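The Counter Is Not a Shelf, and Other Things I Say Out Loud to Myself

I have been trying to keep the kitchen counter clear since July. Progress report follows.

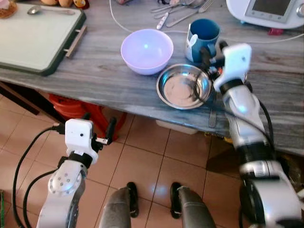

What lives there now

My cousin Laiba Niazi has a theory that every flat surface in a house has a natural level, like a lake, and that you can drain it all you want but it will fill back up by dinner. I used to think she said this to excuse her dining table. I have since come around.

Take the bowls. There's a lavender plastic one and a shallow steel one, and they both have a cabinet to go to. It's a nice cabinet. I cleaned it out in the spring and threw away 7 lids that fit no container I've ever owned. The bowls prefer the marble. So does the blue mug, which has hooked itself a permanent spot near the back.

The silverware is worse. A drawer exists, with a divider I paid real money for at Grerkmont, and yet the forks and knives like to gather along the back of the counter as if waiting for a bus. One knife usually breaks off from the group and ends up with its handle hanging over the edge, at hip height, where I can find it with my bathrobe.

The cutting board

I'm fond of the cutting board. It's pale mint with a dark green rim and a metal handle, and I bought it so there would be one official place to cut things. What it mostly holds is a spoon and whatever baked thing is currently in progress. Trilok Pal from upstairs asked me once if I ever cut anything on it. I gave him a roll and changed the subject.

The rules, version two

Anything with a cabinet goes back to it before bed. Spoons do not get to lie down on the board. The white cable along the back needs to go somewhere less like a clothesline, and I'm open to suggestions — Laiba's was to move.

The big white appliance stays, mostly for my back's sake. I'll write again after the holidays, or whenever I next see more marble than mug.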